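# Section 2: Placing and setting up the Gristeck room heater

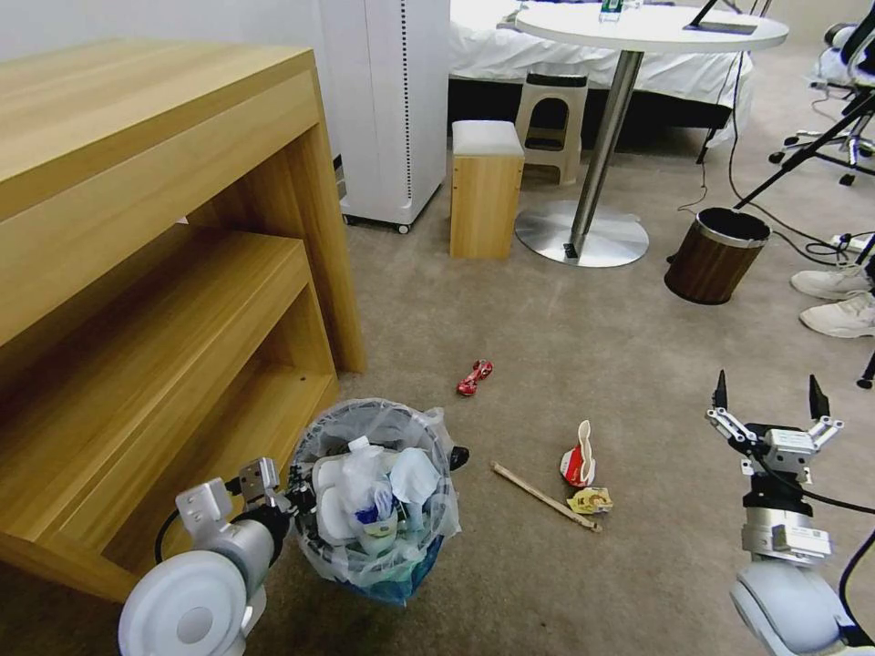 *3 min read*

Read this before you plug in. Applies to the floor model with the Ruva wall control. If you have the older Skuvilano control skip to Section 5, the wiring is the same but the buttons aren't.

## 2.1 Pick the spot

Bedrooms are the hardest. Too much furniture, too much fabric. Take your time on this part, the rest goes quick.

1. Find a wall outlet the cord reaches without stretching. No extension cords. No power strips.
2. Check the floor. Hard floor or low carpet, either is OK. Thick shag, no.
3. Clear the space in front. Bedding, curtains, robes on hooks, all of it well back.
4. Leave a gap behind the unit too. A hand's width at least.
5. Keep stools, side tables and small stuff out of the path between the heater and the door. You will be walking there in the dark.

**Caution:** Never drape anything over the top. Not a towel, not for a minute.

**Note:** Under a window is fine if the curtains are short. Long curtains, pick another wall.

## 2.2 Unpack

1. Stand the box upright, arrow up. Cut the straps.
2. Lift the carton off. Two people if you can.
3. Bag with the screws is taped inside the lid. People throw it out. Don't.
4. Peel the film off the front grill and the control panel. Both sides of the panel, there is a second peice of film that is easy to miss.
5. Keep the foam until you know the unit works. Returns go back in the orignal packing.

## 2.3 Feet and leveling

1. Lay the unit on its back on a blanket.
2. Fit the feet, wide end out. Finger tight first, then a quarter turn with the driver.
3. Stand it up. Push gently at the top corner. If it rocks, turn the front foot out until it stops.

On carpet the feet sink a little over the first few days. Check again after a week.

**Caution:** The tip switch will cut power if the unit leans. If it keeps clicking off on its own, it's the feet, not the thermostat. Level it before you call.

## 2.4 First power-up

1. Dial to OFF. Plug in.
2. Wait for the green light.
3. Turn the dial to LOW. Leave it 5 minutes.
4. Turn to HIGH. Leave it 16 minutes with a window open.
5. Back to OFF. Let it cool before moving it.

Smell on the first run is dust and coating burning off. Normal. Smell on the third run is not. Unplug and see Section 5.

## 2.5 Pair the Ruva control

1. Hold the round button on the control for 5 seconds. Light blinks.
2. Press MODE on the heater 2 times.
3. Light goes solid = paired. Light goes out = start over.

Still nothing? Battery in backwards, most of the time. Flat side goes down.

If you have two heaters in one house, pair one with the other unplugged. Otherwise both grab the same control and you'll be resetting all evening.

Don't mount the control over the bed or right next to the heater. Reads too warm and shuts off early. Inside wall, chest height, away from lamps and TVs.

## 2.6 Set the temperatures

- Day: start at whatever your house is set to now.
- Night: a bit lower. Most bedrooms end up lower than people expect.
- Away: 13 °C is the factory setting. Fine for pipes, cold for pets.

To change any of them: MODE, arrow up or down, MODE again to save. If you walk off without saving it goes back to the old number.

**Note:** The timer has no battery backup. Power cut, clock resets, night setting runs at noon. Set the clock again and it sorts itself out.

## 2.7 Before you leave it on overnight

- cord flat along the wall, not under the rug
- nothing hanging off the bed toward the grill
- smoke alarm tested
- child lock on if there's kids (hold both arrows)

Filter gets its first clean at 2 weeks, see Section 3. Replacement feet and spare controls from Gavalas, part numbers inside the back cover.

*Revised 2019-04-02. Replaces the loose sheet in the box.*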